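4.2 Bathroom layout, Plekdale unit

The second bathroom we studied puts the toilet right next to a glass shower enclosure. We checked whether a person could clean both without moving anything. The toilet has a pale seat with small round bumper pads on its underside, and the pads were on our checklist as a spot that gets skipped.
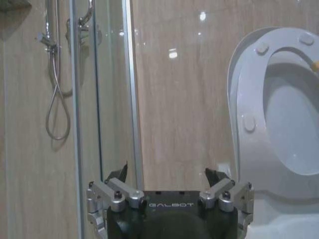
Mitali Sivakumar commented on our draft that the shower rail should be wiped before the toilet, and that we should use separate cloths. We changed the order in Table 3 and added a second cloth to the supply list. The Bakke unit is covered in section 6.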